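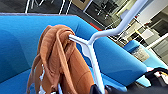
Tredlow Daily Greens, reviewed after one whole tub
Posted by Shobha Pillai, 2023-01-23

I have now swallowed 70 scoops of powdered grass, and I have opinions.

Tredlow Daily Greens comes in a tub big enough to hold a small cake. The powder fills a little over half of it. The rest is air, and I assume the air is also nutrient-dense. There are three flavors: Garden, Citrus and Cocoa. I bought Citrus, having had a sachet of Garden at a friend's house and wanting to stay friends.

Mixing

The directions say to stir one scoop into a glass of cold water. Do this with a spoon and you get a pale green pond with islands in it. The islands are dry inside, and you find that out with your teeth. A shaker bottle fixes most of it, and a blender fixes all of it, but then you are washing a blender at six in the morning for something you didn't enjoy. My best method was to put the powder in first, add a splash of water, mash it into a paste against the side of the glass and then fill up. It takes a minute or so. Don't let it stand while you look for your keys. It thickens.

I used the Cadton shaker with the wire ball, and the lid on that one still leaks if you tighten it slightly crooked. It deserves its own review and will not get a kind one.

Taste

Lemon first, then hay, then a sweetness that hangs around like a guest who has put his coat on but keeps talking. That's stevia, and if stevia tastes like metal to you, skip this brand. In orange juice it's fine. In oat milk it's a crime. I tried it in plain yogurt with a banana and went back for more, although I suspect that was the banana.

My husband's review, in full: "No."

What it did

The label promises energy, balance and "daily radiance." I can report on the first. For the opening week I felt terrific, and I'd also started going to bed before eleven that week, so make of that what you will. After that I felt the way I usually feel. My digestion got more punctual. I also drank an extra glass of water every morning, which my doctor has been suggesting for years at no charge beyond the copay.

Nothing bad happened apart from some bloating in the first 4 days. I'd start with half a scoop if I did it again. If you take blood thinners, ask your pharmacist before you buy anything made of concentrated leaves – vitamin K is no joke.

The label

Here I get grumpy. Most of the ingredients sit inside a "proprietary blend," so you know the total weight and the order and nothing else. Spirulina is listed near the top. The mushrooms, which get a large picture on the front, come almost last. I have put more mushroom on a pizza by accident.

Atitz, the unflavored one I was using last March, gives an amount for every ingredient. It tastes like a lawnmower bag, but I know which lawn. Pisharody is the cheapest of the lot and mixes better than either, though it goes heavy on the inulin, and inulin and I are not on speaking terms.

Subscribing

The subscription discount is decent. Canceling took nearly 200 words of email and one phone call with a pleasant young man who offered me a free scoop. I already had a scoop. I own several.

Would I buy it again?

Probably not at full price. If you travel a lot, or you truly don't eat vegetables and don't plan to start, the Citrus is the most drinkable one I've had. I've gone back to frozen spinach in my eggs, and the tub is holding rice.

Rating: 3 out of 5. Half a point of that is for the tub, it has a very good seal.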